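Equipment planning notebook, Nirnville laboratory
Entry for January, begun 9:40 a.m.
Present: Maëlys Moulin (entry author), Hugo Bouvier

Purpose of entry: to record the reasoning behind the spring equipment request, so that the figures can be traced when the request is reviewed. The request covers the kitchen manipulation work only. The mobile base is handled under a separate budget line and is not discussed.

Current position. The arm remains on loan from Leblanc until the end of the spring term. All kitchen work is being done in simulation until a decision is made on purchase or extension of the loan. Hugo has asked that no hardware be ordered on the strength of simulated results alone, and I agree with this. The simulated kitchen is nevertheless the best means we have of deciding what the real one must contain.
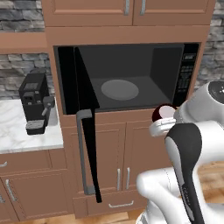

The first question is how much of a kitchen to build. The original proposal called for a full room with plumbing. We now consider this excessive. A single run of counter, one tall unit and the appliances needed for the cup tasks would serve for the first year. Brornen has offered a modular cabinet set on a lead time of 5 weeks, delivered flat and assembled by our own workshop. Their drawings have been filed with the quotation. I have asked them to confirm the depth of the tall unit, as the drawing and the parts list disagree.

The second question is clearance. Appliance doors need more free space than the floor plan allows for, and the plan as drawn considers them only when closed. Hugo will redraw it with every door at full travel. If the arm stand has to move back, the cable run must be lengthened and the quotation for the cable tray revised.

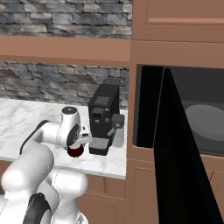
Simulated kitchen, cup held beside the drip tray of the coffee machine; microwave door open.

Cups and small items. A budget of 600 euros is set aside for consumables, including 50 cups of one pattern. Grurkden can supply these from stock. Hugo prefers to divide the order between two sizes. I have left the total unchanged and noted his preference on the order form. Spare finger pads are to be charged to the same line, although they were previously charged to maintenance.

Appliances. One coffee machine and one built-in microwave are requested. Neither will be connected to water during the first phase, and the microwave will be fitted with its power disconnected. The safety office requires this in writing; the letter has been drafted and awaits signature. A second microwave was struck from the list this morning.

Cameras. This item took the greater part of the meeting. The request includes one wrist camera and one fixed camera, with mounts, and the open point is whether the wrist camera can be relied upon when the gripper is close to large surfaces.

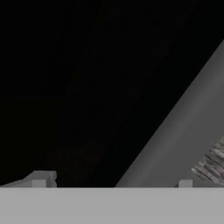
The lighting line was entered last year as a single sum with no breakdown, and it was returned to us for that reason. It will be resubmitted with lamps, brackets and dimmers listed separately. Hugo's argument for keeping the full amount rests on the gripper view in the simulated kitchen: the upper left is practically black, and apart from the gripper itself, little stands out except a plain gray slanting surface on the right and a patch of streaked texture near the corner. Simulated shading cannot be used to choose a lamp, and the request should not suggest that it can. It does support asking for adjustable lamps, and for a fixed camera that does not depend on the position of the wrist.

Distribution of cost. As it stands, 70 percent of the request is for the cabinets, counter and appliances together. The remainder covers cameras, lighting and consumables. Installation labor is not included — the workshop will record its hours internally.

Open items
Brornen: depth of tall unit, written confirmation.
Hugo: revised floor plan with doors open; lamp breakdown.
Maëlys: letter to safety office; ask Leblanc for the cost of extending the loan through the summer.
Grurkden: hold the cup order until the sizes are settled.

Entry closed 11:15 a.m. M.M.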